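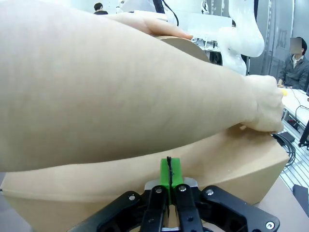 5 Recording examples with the Prata hand unit

5.1 Before you start

This section explains how to record examples (we call them episodes) for the Climitz learning software. It is for the person who works at the station every day. Installation of the arm is in section 3, and calibration of the wrist camera is in section 4. Please finish both before you continue.

An episode is one complete try of one task, from the start pose to the end pose. The training needs at least 179 good episodes for each task. You do not need to record all of them in one shift.

5.2 Preparing the station

1. Turn on the controller and wait until the status lamp is steady green.
2. Open Climitz Recorder and choose the task from the list. If the task is new, press Add Task and write a short name without spaces.
3. Check the live picture of the wrist camera. Both fingertip pads must be visible at the bottom of the picture. If only one is visible, go back to section 4.
4. Place the objects inside the reach of the arm. Cardboard boxes should be changed when the corners become soft.
5. Set the speed limit to level 3 or lower.

CAUTION: When a person must hold or move a box near the gripper, press Hold first and wait for the double tone. Only after the tone you may put your hands near the arm. Take off rings and watches, and close long sleeves.

5.3 Recording an episode

1. Move the arm to the start pose with the Home button.
2. Press Record. The Recorder waits two seconds and then starts to save.
3. Guide the arm through the task with the hand controller. Move slowly and without stops. Small corrections are allowed and they are useful for the training.
4. When the task is done, open the gripper completely and press Stop.
5. Mark the episode as Good, Failed or Discard. Failed episodes are kept in a separate folder. Discard deletes the data and cannot be undone.
6. Change the position of the box a little before the next episode.

Note: Hands and arms may be seen by the wrist camera between two episodes. During an episode they should stay out of view, except in tasks of the type Shared Handling.

Note: After 8 episodes the Recorder asks for a short check of the camera picture. Do not skip this check. A camera which has turned a little makes the whole group of episodes difficult to use.

5.4 Saving and upload

One episode needs roughly 619 MB on the disk. At the end of the shift, press Upload and leave the controller on until the counter shows zero. If the upload stops with message E-UP, see section 8, Network.

Faces in the pictures are blurred during the upload. The local copy is not blurred, so do not copy it to a private computer.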